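Why I stopped buying water in bottles

When I moved to Tasudden in August, the first thing I bought was a pack of water in plastic bottles. I did not think about it. In the place where I grew up we did not drink from the tap, so for me water was something you carry home from the store, and your fingers hurt a little from the handle.

My neighbor Védís Þorgeirsson saw me on the stairs with my second pack of that week. She asked if my tap was broken. I said no, it works well. She looked at me for a while and then she went up to her apartment.

After this I started to read. The town gets its water from the lake at Donamley, and the water company sends a paper every year with all the test results. I had put mine in the recycling without opening it. I took it out again and read it with a dictionary, because "hardness" was a word I knew only for beds and exams. Our water is a bit hard, so the kettle becomes white inside, but all the other values were far below the limits.

Then I made the calculation of the money. I was spending 32 a week on water, and in one year this is over 1600. With that I could pay the train home to see my mother, and also bring her something nice.

The first days were difficult. I thought the tap water had a taste, like a coin. Védís told me to let it run until it is cold, and to keep a jug in the refrigerator overnight. I did this on Saturday evening and on Sunday I could not taste the coin anymore.

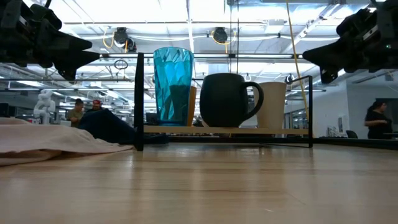 What I did not expect is that I drink more now. With the bottles I was always saving a little, as if the last one was for an emergency. Now I fill a glass when I come home, another when I cook, and one goes with me to bed.

I still keep two bottles from Cemo in the closet, for the day when they repair the pipes on our street. The letter says they will close the water from nine in the morning, but it does not say which day.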